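June 27, 2024

The new planner works! I've been grinning since lunch and I want to get it down while I still remember which change did what. 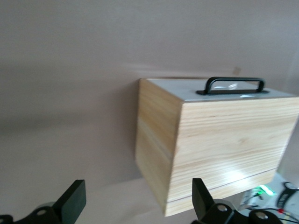 So the trouble all month has been the last stretch of the approach. Garkus (our planner) would find a lovely path to the handle and then Flenivura, on the perception side, would nudge its pose estimate and the whole path got thrown out and built again from nothing. The arm dithered. I'd watch it start, stop, swing the wrist, start again — maddening, and kind of funny the first few times.

This morning I finally let the planner keep its old path and only bend the end of it when the estimate moves less than 8 millimeters. Anything bigger still gets a full replan. I also cut the samples from 4,000 to 25 for the small repairs, which I was sure would break something, and it didn't! Dolores Sorensen came over to look at the plots and made me run it again with the smoothing turned off, and the curve was still so clean that she asked for the branch name.

Glare on the wood is still a pain. The front face washes out and the edge fit slides along the grain, so I've been leaning on the handle instead, black against that pale top, plenty of contrast. I'd like to weight the edges by how sure we are of each one. Hung's old filter code might do it if I can get it to build.

Ran the log replay 3 times before going home, same result each time. Tomorrow: merge, fix the timestamp bug in the Biltberg viewer, write a proper test for the replan threshold. Also eat breakfast first.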